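Tablecloth

A tablecloth is a cloth laid over a table, whether to guard the top or simply to make a room feel kinder.

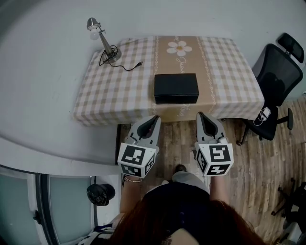
A rectangular table on a wooden floor.

Plaids and florals are old favorites, and some cloths happily carry both, with a bit of lettering besides. In the town of Saludo, weavers still finish a plain cotton one in almost 50 hours. 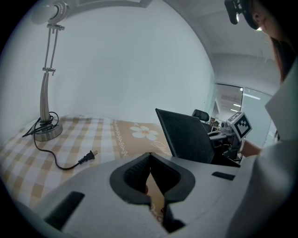
Care

Wash in cool water and hang it up while damp.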